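Plüschlebensmittel und Spielgeschirr reinigen

Spielküchenzubehör besteht meist aus zwei Materialgruppen, die getrennt zu behandeln sind: gefüllte Textilteile (Obst, Gemüse, Gebäck aus Plüsch) und Hartteile (Teller, Becher, Fläschchen). Die Anleitung gilt für Sets ohne Batterien und ohne Geräuschmodul. Hinweise auf dem eingenähten Etikett haben Vorrang vor den Angaben auf dieser Seite.

Benötigt werden:
Feinwaschmittel ohne Weichspüler
Wäschenetz mit Reißverschluss
weiche Bürste
zwei Mikrofasertücher
Schüssel mit 2 Litern Fassungsvermögen
Trockengestell oder Gitterrost

1. Sortieren
Den Inhalt der Spielküche auf einer hellen, glatten Fläche auslegen. Auf hellem Grund sind lose Fäden und austretende Füllfasern besser zu erkennen. Teile mit offenen Nähten aussortieren und vor der Wäsche mit Matratzenstich schließen. Beschädigte Hartteile mit scharfen Kanten entsorgen.

2. Aufkleber und Aufnäher prüfen
Plüschobst trägt häufig eine runde Marke, die dem Etikett auf echtem Obst nachempfunden ist. Am Rand mit dem Fingernagel prüfen, ob sie geklebt oder genäht ist. Genähte Marken vertragen die Maschinenwäsche. Geklebte Marken lösen sich ab etwa einer Handwärme des Wassers an den Kanten; solche Teile nur von Hand reinigen und die Marke aussparen. 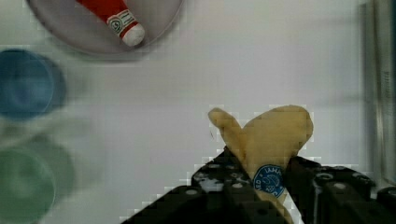

Plüschbanane mit rundem blauem Aufkleber, dahinter Teller und rotes Spielfläschchen.

Bei der Banane sitzt die Marke im unteren Bereich. Teile dieser Art an der gegenüberliegenden Seite anfassen und von der Marke weg bürsten. Helle Gelbtöne nehmen Farbe aus dunklen Stoffen an und werden deshalb nur mit hellen Teilen gewaschen.

3. Textilteile von Hand waschen
Lauwarmes Wasser in die Schüssel geben und einen halben Teelöffel Feinwaschmittel darin auflösen. Die Oberfläche mit der angefeuchteten Bürste in Strichrichtung bearbeiten. Die Füllung soll möglichst wenig Wasser aufnehmen. Mit einem feuchten Tuch nachwischen, bis kein Schaum mehr austritt, danach im trockenen Tuch ausdrücken. Nicht wringen.

4. Textilteile in der Maschine waschen
Nur Teile mit genähten Marken und geschlossenen Nähten. In das Wäschenetz legen, Feinwaschprogramm bei 30 °C wählen, Schleuderdrehzahl höchstens 900 Umdrehungen pro Minute. Das Netz zu maximal zwei Dritteln füllen.

5. Hartteile reinigen
Teller und Becher mit Spülmittel und warmem Wasser abwaschen. Fläschchen mit bedruckter Banderole nur feucht abwischen, den Übergang zwischen Verschlusskappe und Flaschenkörper mit einem Wattestäbchen säubern. Nicht einweichen: Eingedrungenes Wasser trocknet in geschlossenen Hohlkörpern kaum ab. Die Spülmaschine ist nur bei entsprechender Kennzeichnung zulässig.

6. Trocknen und einräumen
Textilteile mit Abstand auf das Gitter legen und nach der halben Trockenzeit wenden. Bei Raumtemperatur sind fast 14 Stunden anzusetzen, bei dicker Füllung mehr. Heizkörper und direkte Sonne vermeiden. Zur Kontrolle das Teil an der dicksten Stelle zusammendrücken; fühlt es sich innen kühl an, weiter trocknen. Erst danach zusammen mit den Hartteilen einräumen, vorzugsweise in einen offenen Korb.

Text: Ionuț Nedelcu
Stand: Januar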